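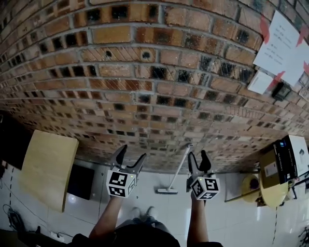
I gave up on painting the chimney side of my living room in January and decided to live with the brick. The house in Foler had 3 coats of white on that wall when I moved in, and stripping it took 2 gallons of remover and most of my patience. What came up underneath was a mix of orange-brown and tan with black sooty patches, much like the curved wall in the photo, pale gray mortar and all. I scrubbed a few of mine with dish soap and stopped there.

The quote from Vulter for sealing it was $1,479, so I bought a can of matte sealer for under $100 and did it myself over a weekend. One coat so far. The corner by the window still needs new mortar, and I haven't picked a color for the trim.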